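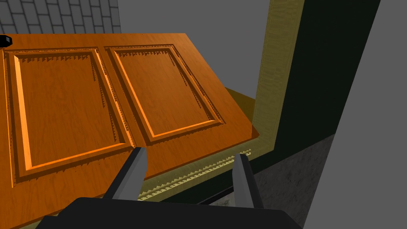

Chiharu Sasaki thinks the theft reports from Pevley are being counted twice, once when the herder phones the district desk and again when the police post sends up its own sheet. She left a note on the draft asking me to hold the map until that was settled.

Notebook, March, 8:40 a.m.
Rural security reporting, Pevley and Rernen districts

Went back through the 300 incident slips we were sent. Sorted by village first, then by hour. The phone slips and the post sheets use different spellings for the same places, so a plain match misses most of the pairs. Made a lookup list by hand and ran it again: 43 pairs. Chiharu was right. All but two are from Pevley.

Rernen has only one route for reports – everything goes through the district desk – and shows no pairs at all. Its slips are thin, though. Many give the number of animals and nothing on the direction the thieves took. 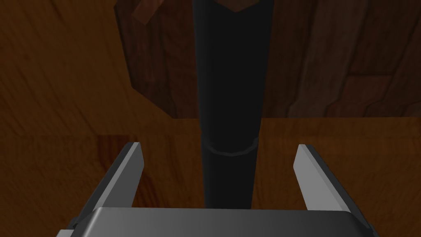
Gripper open, black cylinder upright on the tabletop.

Changes to the sheet so far:
Pair number added in column F. Keep both slips, don't delete either.
"Cattle" and "goats" split into separate columns.
"Armed" now has three values: yes, no, not stated. The old sheet put blanks in as no, which made Rernen look calmer than it is.

Redrew the Pevley map without the doubles. The cluster on the east road is still there, smaller.
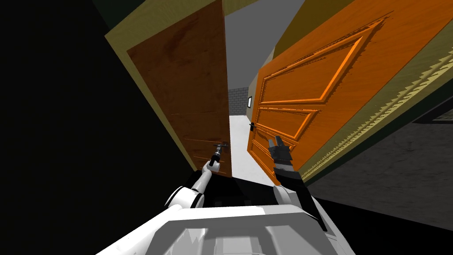
The west side hardly moves. I had expected the market villages to drop as well, but those reports came in by phone only. The note to the district office should say this plainly, because their patrol request leans on the old total for the east road. They asked for 200 more radio handsets on the strength of it. Whether that number still stands is for them to work out.

Morikawa's earlier summary uses the old total too. Needs a correction slip before it goes round again.
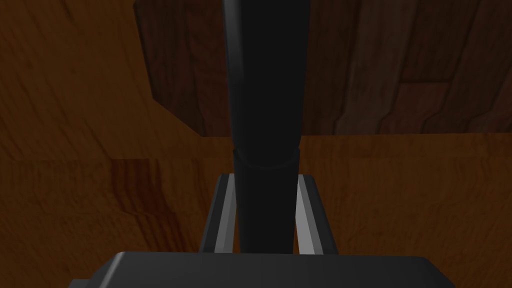

Still open

Do the night reports get written up the same night or the next morning? The hours bunch at 7 a.m. in a way I don't trust.

17 slips have no village. Ask the Pevley desk for the call log.

Larnamico has offered its own list of raids. Compare spellings before merging anything.

Send the revised map to Chiharu first, then to the district office.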